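Projektbericht Wahlpflichtmodul Mensch-Roboter-Interaktion
Vormachen statt Programmieren? Ein Vergleich zweier Verfahren zur Aufgabenvorgabe
Verfasser: Thierry Vidal
Abgabe: Oktober 2022

1. Ausgangslage

In der Einführungsvorlesung hieß es, man könne einem Roboter eine Aufgabe inzwischen »einfach zeigen«. Ich wollte wissen, was von dem Wort »einfach« übrig bleibt, wenn man es selbst versucht. Verglichen habe ich zwei Wege: die Fernsteuerung des Arms über eine Konsole (bei uns im Labor Jamel genannt) und das Vormachen mit einem Handgreifer, den man selbst durch den Raum führt. Der Handgreifer heißt Cliditz und wurde im Vorgängerprojekt gebaut. Beide Verfahren liefern Bewegungsdaten, aus denen anschließend ein Modell trainiert wird.

Die Aufgabe war bewusst langweilig gewählt: einen Becher greifen, anheben, auf einem Untersetzer abstellen, loslassen.

2. Vorgehen

Mit jedem Verfahren habe ich 98 Vorführungen aufgenommen. Für die Auswertung wurden davon jeweils 88 verwendet, die übrigen 10 blieben als Kontrolle zurück. Die Software Momolex übernimmt das Schneiden und Synchronisieren der Aufnahmen. Trainiert wurde über Nacht, beide Modelle mit denselben Einstellungen.

Gleiche Einstellungen klingen fair, sind es aber nur bedingt. Die Werte stammen aus dem Vorgängerprojekt und waren dort auf Handgreiferdaten abgestimmt. Wer die Fernsteuerung verteidigen möchte, findet hier das erste Argument.

3. Fernsteuerung

Mit Jamel sieht man sofort, was der Arm kann und was er nicht kann. Läuft ein Gelenk an den Anschlag, bleibt er stehen, und die Aufnahme ist unbrauchbar. Das ist lästig, hat aber den Vorteil, dass keine Bewegung in den Datensatz gelangt, die der Arm gar nicht ausführen könnte.

Der Nachteil liegt beim Bediener. Meine ersten Vorführungen bestehen zum größten Teil aus Zögern. Über dem Becher korrigiere ich nach links, nach rechts, wieder nach links. Das Modell hat dieses Zittern brav gelernt. Ob man es ihm durch mehr Übung des Bedieners austreiben kann oder durch Glätten der Daten, habe ich nicht untersucht.

4. Vormachen mit dem Handgreifer

Cliditz ist angenehmer zu bedienen. Man hält das Gerät in der Hand, drückt die Backen zusammen und macht die Bewegung. Die Lage des Greifers wird über quadratische Marker in Schwarzweiß bestimmt, die oben auf dem Gehäuse sitzen. Vor jeder Aufnahmereihe muss der Marker gut sichtbar sein, sonst springt die berechnete Position.

Die Versuchung, zu schnell zu arbeiten, ist groß. Ein Mensch dreht das Handgelenk ohne nachzudenken in Stellungen, die der Arm nicht erreicht. In der Aufnahme sieht das tadellos aus. Erst beim Abspielen auf dem Roboter zeigt sich, dass die Bahn nicht fahrbar ist – dann ist der Nachmittag schon vorbei. Dazu kommt der Raum selbst: Die Halle wird von mehreren Gruppen genutzt, im Hintergrund wird gearbeitet und gelaufen. Für ein Modell, das mit Kamerabildern lernt, ist das kein neutraler Hintergrund.
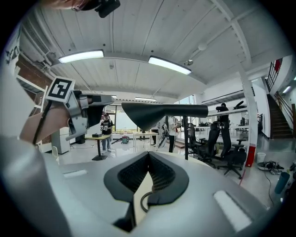

5. Ergebnisse

Das mit Handgreiferdaten trainierte Modell erledigte die Aufgabe in 88 Prozent der Testläufe, das mit Fernsteuerungsdaten trainierte in 64 Prozent. Der Abstand ist deutlich, ich würde ihn trotzdem nicht überbewerten. Getestet wurde am selben Tisch, mit demselben Becher und bei gleichem Licht. Als ich den Untersetzer eine Handbreit verschoben habe, griffen beide Modelle zwar noch sicher zu, stellten den Becher aber daneben ab. Das sieht eher nach einer auswendig gelernten Bewegung aus als nach einer verstandenen Aufgabe.

6. Offene Punkte

Der Aufwand für das Aussortieren fehlt in meinem Vergleich. Beim Handgreifer war er höher, ich habe die Stunden aber nicht sauber protokolliert. Ebenso fehlt ein zweiter Bediener. Alle Vorführungen stammen von mir, ich bin Rechtshänder, und vermutlich steckt auch das in den Daten.

Für das Folgeprojekt Lebrun schlage ich vor, die Erreichbarkeit schon während der Aufnahme zu prüfen und unbrauchbare Bahnen mit einem Signalton zu melden. Außerdem sollte der Untersetzer vor jeder Vorführung an eine andere Stelle gelegt werden.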